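Balden Grasp Sim, wrist camera module
Reviewed by Kęstutis Paulauskas
Wednesday, August 15, 2018

Balden is a simulator for training grasping policies from a wrist camera. The new module randomizes the room as well as the object: wall textures, furniture, lighting and the roll of the camera. The claim is that a policy trained on enough odd rooms will work in a real one without extra tuning. I used it through most of July on our bench arm at Mendby.

Setup took an afternoon. The scene files are plain text and easy to edit. The manual covers the lighting options well and the camera options badly, and I had to read the source to find out which way the roll angle goes.

I rendered 200 training rooms with the default settings. Clutter is generous and the surfaces are varied enough. Dim rooms come up often, and I would leave them in.
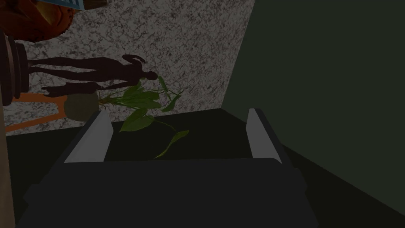
View from the simulated wrist camera, gripper open, with the room turned on its side. Potted plant and dark figure against the granite-textured wall.

Large roll angles like this one are the part of the method I doubted most. I trained one policy with roll and one without, then ran each for 200 grasps on the real arm, using 12 household objects. The policy trained with roll did better when the wrist came in at an angle. On straight approaches from above I could not separate the two. Thin leaves and stems gave both of them trouble.

Compared with Cordeiro, which we used before, Balden renders more slowly but needs less work by hand. Training took almost 3 days on one machine. Contact physics is weaker than in Cordeiro, and soft objects are not supported at all.

The log viewer crashed whenever I opened two runs side by side. The Purkard export plugin works, but it drops the lighting values, so keep the original scene files.

I would recommend it to labs working on angled grasps. If your arm only picks straight down from a table, the older module does the same job and trains faster.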